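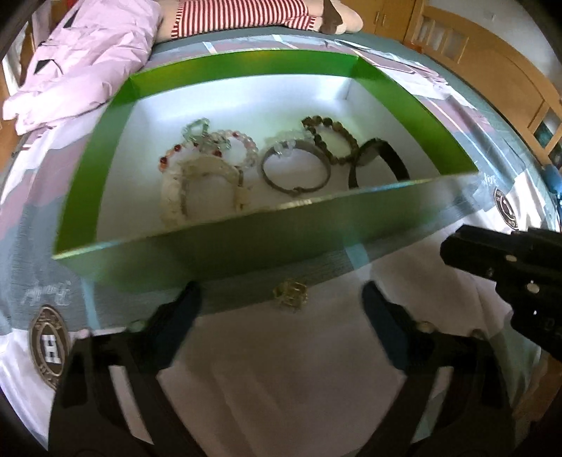
Fengying Su asks whether a bead which was never traded can still be called a trade bead, and she would like an answer before we go further with the Tridska material. It is a fair question and I will begin with it.

In the older literature the term "trade bead" was used for almost any small glass bead found far from the place where it was made. This is too wide. A bead can travel as a gift, as part of a bride's goods, on the clothes of a migrant, or in the pocket of a child. In this course we keep the term for beads made in quantity for exchange, and we say "imported bead" when we know only that the bead came from elsewhere. So my answer is no, but many catalogues will not agree with me.

Session 4: Beads, strings and the problem of the set

1. Drawn and wound

Please revise the two basic methods before the practical.

A drawn bead is cut from a long glass tube. The maker pulls a hollow mass of hot glass until it becomes thin, and then cuts it in short pieces. The small bubbles in the glass are stretched along the hole. A wound bead is made one at a time, by turning soft glass on a metal rod, and the bubbles go round the hole. With a simple lens you can see the difference in most transparent beads. In opaque beads it is harder, and you should write "not determined" and not guess.

Drawing is much faster. The workshop book from Tridska gives 4,000 drawn beads for one worker in one day, against 200 wound ones. I have some doubt about the first number, because we do not know if the cutting was counted together with the drawing. The second agrees with what we know from Olteo.

2. The string is also evidence

Students look at the beads and forget the thread. In the Olteo graves the thread is nearly always lost, and what we call a necklace is an order proposed by the excavator. In house collections the thread survives, but it is often younger than the beads. People restring. A string breaks, some beads roll under the furniture, and the rest are put together with others from a different string.

For this reason we record the thread separately: material, colour, type of knot, and signs of wear at the holes. If the beads are worn at the ends and the thread is fresh, the present order is probably not the first one.
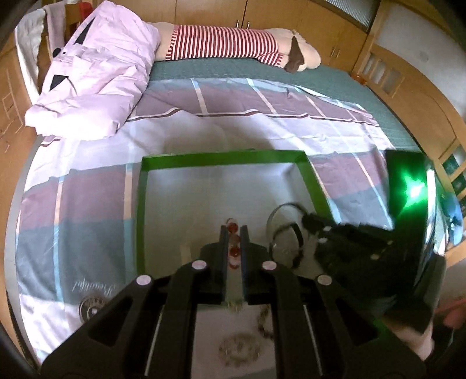 Fig. 2. Small red beads on a string.

3. What is a set?

The Zosbridge inventory lists 162 ornaments from one household. The clerk grouped them by the box in which they were kept, and later writers treated each box as a set that was worn together. I think this is a mistake. A box tells us about storage. Wearing is another matter, and for that we need portraits, letters or wear marks.

Fortin takes the opposite view and says that keeping things together is already a kind of use. Read his chapter on the dressing table and come with an opinion – I don't mind which one.

4. Colour names

Do not trust "coral" in a written source. It may be the material, or it may be only the colour. The same care is needed with "pearl" and "amber". Copy the word of the source exactly and put your own reading after it in brackets.

For next time

Read the Tridska workshop book, first part only. Bring a lens. The essay titles will be given out in March.

Related handouts
Session 3: Furnaces and fuel at Tridska
Session 5: Reading the Zosbridge inventory
Practical sheet: Measuring the hole of a bead
Short glossary of glass terms
Reading list, second half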